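Looking After Your Games at Home
Household Notes from the Lavura Games Library

Members who borrow or buy video games are asked to give some thought to how discs, cartridges and downloaded titles are kept. The following advice applies to most home systems and to computers used mainly for play.

Discs

Hold a disc by its outer edge and center hole. Wipe it with a soft, dry cloth, moving in straight lines from the center outward. Paper towels, window cleaner and toothpaste should not be used. A disc with a crack of any length must be retired, as it may break apart in the drive.

Cartridges

Keep cartridges in their cases or in a lidded box, with the contacts facing down. Do not blow into them. If a game fails to start, clean the contacts with a cotton swab lightly dampened with rubbing alcohol, and allow 25 minutes before trying again.

Consoles and Computers

Leave a clear space of 6 inches on every side of the machine. Vents should be dusted once a month with the power off and the plug removed. Opening the case may affect the warranty, and members should read the maker's terms first. Work on circuit boards is best left to a repair shop.
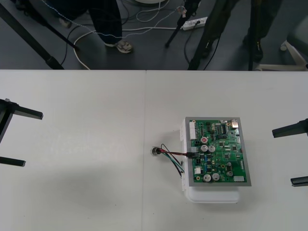 Downloaded Games

Before installing a large title, check that at least 40 gigabytes of storage remain free. Remove finished games from the menu provided by the system; deleting folders by hand often leaves files behind. Saved progress should be copied to a second location beforehand. Puzzle and hidden object games take up little space and may be kept for younger players or guests.

Passwords for game stores should differ from those used for banking or email. Where children share the account, set a spending limit and require a code for each purchase.
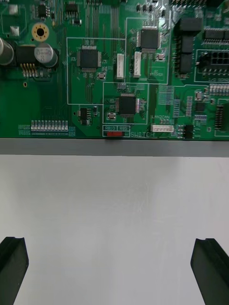
Household Notes, Issue 6

Controllers

Wash hands before play. Clean the seams of a controller with a dry toothbrush, and remove disposable batteries if it will be stored through July and August. Cables should be coiled in wide loops and fastened with a cloth tie.

Returns to the Library

Borrowed games are accepted at the Mundach desk until noon on Saturday. Cases must contain the correct disc or cartridge and any printed insert. Damage should be reported at the desk when the item is handed in.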